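Review: the Lilteck wrist-camera learning kit, after a long summer with it

2019-10-09

Posted by Aqeel Cheema

I have put off writing this one for a while, partly out of laziness and partly because I kept changing my mind about it. Lilteck sells the kit as a way for small labs to try imitation learning without building everything from scratch. You get a wrist camera and its mount, a pair of finger plates with swappable pads, a recording box, and the training code that goes with the method they call Jolleo. You bring your own arm. We bolted ours to the Lindell arm we already had, and that took most of a morning and one trip to the hardware drawer for longer screws.

Let me say something about the method first, as that is what you are really paying for. Jolleo learns from demonstrations. A person guides the arm through a task by hand, the wrist camera records the whole thing, and the network is trained to predict the next short stretch of motion from the last few camera views. There is no overhead camera and no model of the objects. The claim in the Kakakhel report (it comes in the box, printed and stapled, and I was rather charmed by that) is that a view which moves with the hand makes the policy care less about where on the table things happen to be. I was doubtful. I have spent years setting up fixed cameras and I am fond of them.

So we collected our own data. My students and I recorded 3120 demonstrations of simple tabletop jobs, mostly picking something up and setting it down somewhere else, with the objects shuffled between runs. After we threw out the ones with dropped camera frames or somebody's elbow in the way, 2719 were left to train on. That is a lot to lose, and I put a good share of the blame on the recording box, which has a habit of stalling when its disk gets full and only telling you afterward. Please, Lilteck, give it a beeper!

The footage takes some getting used to. The camera rolls with the wrist, so the horizon is hardly ever level, and in quick moves everything goes soft. My first instinct was to straighten and sharpen every clip before training. The manual tells you to leave them alone, and for once I'm glad I listened, as the straightened version we trained for comparison did noticeably worse on anything that needed a twist of the hand. I suppose the tilt carries information about the arm that we were washing out.
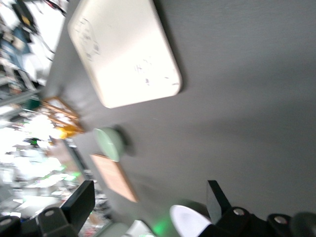
Does the policy need the fingers to be visible in the camera view?
It seems to, at least for grasping. When we masked the lower part of every view and retrained, the arm still found its way to the object nicely but closed too early or too late, and the grasp rate dropped by over a third.

Background clutter was the other thing I worried about. Our lab has shelves everywhere and I was sure the network would latch onto them and fall apart the first time somebody tidied up. We moved the arm to the other side of the room and ran the same policy without retraining. It got worse, but only a little, and mostly in the long reaches, where the camera sees more of the room than of the table. Close in, I could hardly tell the difference. That result alone made me forgive a good deal. The fixed-camera policy I trained on the same tasks was hopeless after the move.

Pale objects on a pale mat gave us trouble, so pick a darker work surface if you can. Bright windows are a nuisance too. The camera's automatic exposure hunts around when a strong light comes into view, and in our logs you can see the arm hesitate at just those moments. Locking the exposure helps, though the setting is buried four menus deep and resets when the power goes off.

As for the hardware, the finger plates are stiff and have stayed straight, and the pads come off easily when you want to change them. The camera mount is less good. Ours worked itself loose every 1000 cycles or so, and a camera that has shifted even slightly will spoil a policy without giving any obvious sign. We now check it each morning with a printed target — a dull chore, but a short one.

The training code is pleasant to work with. The sample settings ran the first time on our machine, and the plots are clear enough that a new student could follow them. Documentation for changing the network itself is thin. A new release is promised for December and I hope it covers that.

Would I buy it again? I think so, for a teaching lab or a small group that wants to ask questions about the method and would sooner skip the plumbing. If you already have a good recording setup, you could get by with the report and a decent small camera. I'm giving it 4 out of 5, with the missing point going to the mount and the recording box, in equal shares. If anyone has found a thread locker that holds on that mount and still comes off cleanly, do leave me a comment.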